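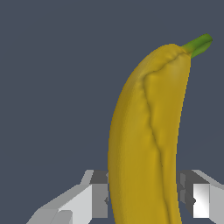
Issue no. 75

I want to write about an old adventure game which came to the phone this summer. Its name is Fosard, and the first version was sold in 1989 on two diskettes. My cousin had it. I was too small to read the texts, so he read them aloud to me and I was allowed to choose the door.

The new version is made by Drido, a small studio which I did not know before. They have drawn all the rooms again, but the puzzles stayed the same, also the unfair ones. If you forget the lamp in the mill, you can play for three more evenings before you learn that you must start again. I had hoped they would repair this. There is a hint button now, but in the mill it says only "Look around you".

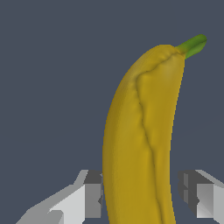

Written by Ansel Kasprzak, 12 July 2024

First the good things. The touch control is comfortable. You hold a finger on an object and a small wheel opens with the verbs, and the wheel is big enough for my thumb. In the old game you had to type everything, and "take rope" worked but "get rope" did not. The music is the same melody, played by real instruments this time, and I must admit that I sat for a while in the title menu without starting anything.

The saving is also better. You have 6 places for saved games, and the game makes one more by itself when you leave a chapter. I advise you to use all of them, especially before the ferry.

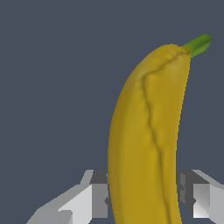 The ferry is where I have my biggest complaint. The ferryman Mokgethi wants 500 coins for the crossing, and in the old game you earned them by carrying letters between the villages. It was slow but pleasant, because each person who received a letter told you something about the island. In the new version most of these letters are removed, and you win the coins in a card game at the inn. The card game is called Zulo. The rules are explained on one screen, very quickly, and this screen cannot be opened a second time. I lost nearly everything twice before I understood that the green cards count double after midnight.

Maybe the younger players like it more. For me the letters were the heart of the game, and I would have paid a little extra to have them all back.

There is one more thing about the language. The texts can be switched between the old wording and a new one. I recommend the old wording, even if it is harder. I had to look up "winnow" and "gunwale", and now I know them. In the new wording the miller's wife speaks like somebody from a telephone shop.
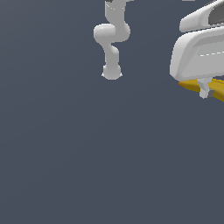 One reader, Pilar, wrote to me that the rules of the card game can be read again after all, if you hold a finger on the innkeeper's sign and choose "read" from the wheel. She also finds that I am too hard on the card game, and she says she finished the ferry chapter on her first evening by playing only low cards until midnight.

I tried the sign and she is right, the rules are there. The part with the low cards I could not repeat, but I am a bad card player in general. The studio has promised an update in December with some of the missing letters, and I will play the middle chapters again when it comes. Until then I am stuck in the lighthouse with a bucket and half a map, so if you know what the bucket is for, please write it to me, but write it in such a way that I can still stop reading.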